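8/12/24 – room setup mtg, Grurnness office

Present: Bernardo Tavares (chair), Hằng Đinh (notes). Fehr sent apologies

1. Last minutes ok, no changes.

2. Baskets. Bernardo wants one wire mesh basket per table, black, same as table 9. Hằng asked if the solid ones from Barkier are cheaper. They are, but you cant see whats in them. Staying with mesh. Order 31, budget 336, Bernardo to place it. 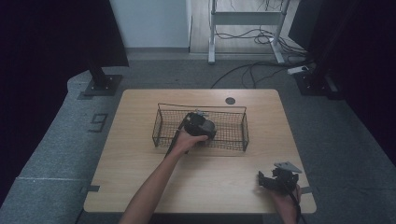
*Item 2: mesh basket, light wood table, by the 9 marking*

3. Tables. Square ones w/ rounded corners stay. Tape on the side edges to be left alone until the layout is agreed. Hằng to ask Ollinis re: grommet covers, no rush.

4. Floor numbers. Dark tape ok on the gray carpet. Need 8 more done before September, Hằng to get tape.

5. AOB - key cupbord still sticking. Bernardo will ring Fehr.

Next mtg tbc.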